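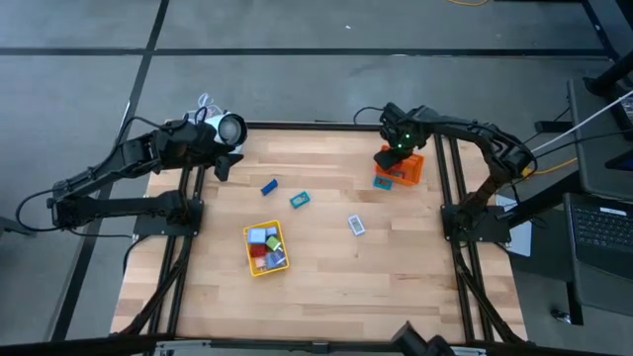

The butcher-block table, orange box toward the right.

Diary > 2025 > November
Older Newer Archive About

November 17, 2025

Samira swears by clearing a table into one small box. Everything goes in, the wood gets wiped, and then you decide what earned its way back. I have my doubts. A box that size holds about as much as a coat pocket, and I know what happens to my coat pockets.

Tarek is worse. He wants a second box for papers, and labels. I asked him where the second box would live and he said on the table.

I do like the wood, I'll give them that. The pale stripes look good when there's enough of them showing. Lech says oil it every May and leave it alone, which is the only advice so far I believe, mostly for the second half.

Still unsettled: the little teal card. Noura says toss it. I've heard that before, and 2 days later she's asking who threw it out. It stays where it is until she puts it in writing.

Soup again tonight. Must call Elie about Thursday.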